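Section 4: Leveling and seasonal care, Drurness patio set

14 shares 2 comments

Do this before first use and again in November. Two people for the lifting, one is fine for the rest. Get the short level, a soft cloth, and the 2 felt shims from the parts bag. Not the rubber ones, those are for the chairs.

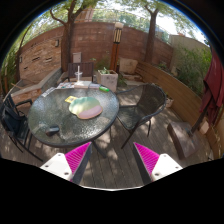
Garnalau Outdoor Furniture / Customer Set-up Team

4.1 Leveling

1. Clear the top. Everything off, even light stuff.
2. Set the level across the glass, then turn it a quarter and check again. Textured glass can throw the bubble a bit, so go by the rim if the two dont agree.
3. Low side? Back the foot out half a turn at a time. Check after each turn.
4. Out of thread and still low: felt shim under the foot. One per leg, never stacked.

CAUTION: Don't lift by the glass. Lift by the frame, both people, same side up at the same time.

4.2 Tightening

5. Hand-tighten all leg bolts first. Then the wrench, going across and not around.
6. Stop when the washer goes flat. Past that you strip the insert, and part 118 is back-ordered at Palamarchuk right now.

Note: bolts loosen in the first month. Normal. Do steps 5 and 6 again after 70 hours of use or whenever it starts to rock.
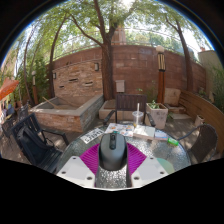

4.3 Cleaning the glass

7. Rinse with the hose, low pressure. Grit first, soap second.
8. Dish soap and warm water. Small circles, the bumps hold pollen.
9. Rinse, dry with the cloth. Do the rim last and get under the lip, water sits there.

CAUTION: No vinegar on the rim. No scrub pads. No pressure washer, even on the fan setting.

Cestik cleaner is OK on glass only. Wipe off any driping before it hits the legs.

4.4 Shade and sun

Direct sun all afternoon heats the top more than people expect. Keep candles and anything plastic off it in July and August, and shift the table if you get a hard stripe of sun on one side only.

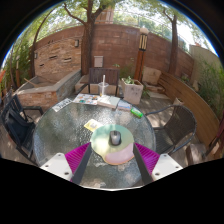
Half shade is best for the finish too. Turn the whole table once a season so the same leg isn't always getting the weather.

Questions on 4.1 or 4.2, ask for Arsen Vasylenko. Covers and spare glass, Bohdan Nechyporuk. Have the number from the underside sticker ready.

Section 5: Storage covers, next page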